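Hand-held gripper work, upper floor – inspection checklist with comments

Site: Finholm, level two, open office and mezzanine
Checklist version: Plareo rev. 8
Checked by: Dalia Ashour
Date: August 2, 2023

Marks used: OK, FIX, N/A, and ? where I don't think the item can be answered as written. There are more question marks than last time. I was asked to keep the wording of the items, so I have, and put my objections underneath.

PART A – THE AREA

A1. Work area is clearly defined. – ?
Defined by whom? The July sheet says "yes" with no sketch attached. The operators I asked gave me different answers about where it stops. One said the edge of the wood-grain floor, one said wherever the task is. If it is wherever the task is, this item will always pass and we could save the ink.

A2. Walkways free of obstructions. – FIX
Office chairs drift. They have wheels, people push them back without looking, and a person with both hands in grippers can't easily shove one aside. Park them under desks before a session starts. I don't want a sign about it, I want it done.

A3. Open edges and stairs guarded. – OK, with comment
Railings are in place and I leaned on them. My worry is the head of the stairs. Someone watching their grippers is looking down and close in, and a stair opening is the last thing they'll notice. The checklist asks if a rail exists. It should ask how near to the stairs people are allowed to work, and it doesn't.

A4. Lighting adequate. – OK
Bright enough everywhere I'd expect work to happen. I did not take a meter reading and I don't believe the 254 written on the last form was a reading either, as there is no unit beside it.

A5. Floor in good condition. – OK
No lifting edges found. Shiny in places. Whoever mops should finish well before a session, and that needs to go on the cleaning roster, where it currently isn't.

PART B – THE EQUIPMENT

B1. Grippers free of visible damage. – OK
Check the housing, then the pads. Run a thumb across the mesh and feel for a torn edge. Open and close fully before putting a hand anywhere near it.

B2. Pinch points identified. – ?
The Ashworth guidance stuck inside the cupboard door says pinch points must be "identified to the user". A sticker would satisfy that. I doubt a sticker has ever saved a finger. The better control is that you don't reach across one gripper with the other, and you never hand over an object to a colleague jaw to hand. Put it on the table and let them pick it up.

B3. Marker cubes secure and readable. – OK
Wiggle test only. If it moves, take it out of use. Tape is not a repair, whatever was written in the July comments.

B4. Camera mounts tight. – OK
Tighten with the proper key. I found one finger tight and fixed it on the spot, so this is an OK with a grumble.

B5. Batteries and cables stored correctly. – FIX
Charger was under a pile of jackets. Colour tags for charged and flat were agreed months ago. I found no tags.

PART C – THE OPERATOR

C1. Operator has been trained. – OK on paper
There is a signature for everyone on the list. The training runs 55 minutes and most of it is about file naming. I'd swap half of that for practice at walking, turning and sitting down with the gear on.

C2. Two grippers kept apart during work. – FIX
The written rule is a forearm's length. In practice they come in very close to the face and to each other, and the rule has no effect once people concentrate.

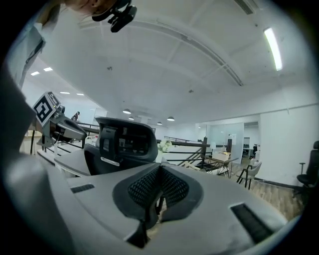
So either the distance is wrong or the supervision is. I lean towards the distance, as a forearm's length makes plenty of ordinary two-handed jobs impossible, and people ignore rules that can't be followed. Write one they can keep to: nothing near the eyes, elbows away from the ribs, stop if the housings knock.

C3. Sleeves, lanyards and hair secured. – OK
Long sleeves are fine if buttoned. Lanyards come off, no exceptions, including visitors.

C4. Rest breaks taken. – ?
The log shows a break at exactly the same minute each hour for a fortnight. I have met people and I don't believe it.

C5. Bystanders aware that work is going on. – FIX
It's a shared floor. People cross it to get to the stairs or a meeting. A quick word out loud at the start would do more than the notice on the intranet.

PART D – PAPERWORK

D1. Risk assessment current. – FIX
It was copied from the Tirnunitz site and still mentions a fixed arm in a cage. We have neither. Hazards from that sort of machine don't carry over to something you hold, and the ones we do have (trips, sore wrists, poor awareness of stairs) get a single line between them.

D2. Near misses recorded. – ?
The log claims up to 2,255 sessions with zero near misses. I read that as a reporting problem. Bumping a chair counts. Write it down.

D3. Previous actions closed. – FIX
B5 and C5 are both carried over. They should not be marked closed until I have seen them done.

Next check to use the revised C2 wording if it is approved by then. If it isn't, I will mark it FIX again.

D. Ashour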